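Ticket: Zutasitz closet app, item sync
Opened by: Rozália Hrubý
Status: Waiting on customer

App says I own 200 garments. It also says 3 of them are the same white sweater. I own one, with sequins, and one is plenty. Deleting the extras brings them back by 5 p.m.

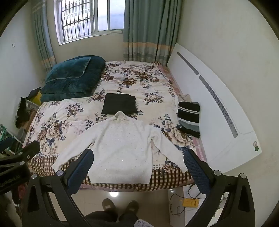

Attachment 1: sweater laid out on the bed, folded clothes beside it

Reply, Norbert Danko: Thanks, duplicates merged. Please log out on both devices and sync again.

Rozália Hrubý: Done. Now I own 2 sweaters. Progress, I suppose.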